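Plandum Cell Planner, reviewed from the buying side
Posted May 10, 2024

We pack small cartons at our Draltthorpe unit, and I've been told to put a figure in the September budget for an arm to do some of it. Csizmadia, who want to sell us the arm, suggested trying Plandum first. It's a simulation package: you set out a virtual bench, drop in an arm and a gripper, and see whether the job fits. The licence is £700 a year per seat.

I went in expecting a sales brochure with a mouse pointer, and for the first hour that's what I got. The library is thin, the search is poor, and the help pages assume you already know what a payload curve is. Once I'd found my feet, though, a bare test with one arm and one box took me 11 minutes to set up. 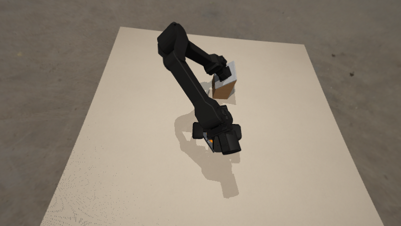 Reach is what I'd trust it for. I moved the base and the pick point until the arm ran out of travel, and that alone ruled out the narrower bench we'd been quoted for. Useful, and cheaper than finding out on delivery day.

Cycle times are another matter. Plandum says 54 picks an hour more than we manage by hand, but its cartons are perfect cubes and ours arrive with bowed sides and loose tape. I've put no value on that number in the budget. The cost sheet is worse — it leaves out guarding, installation and training, so the payback looks lovely.

Clultach's rival package costs more and I found it slower to learn, but its cost sheet does at least have lines for guarding and training.

4 out of 10 as a budgeting tool, rather better as a layout tool. Buy one seat for one year, and get the arm quoted separately.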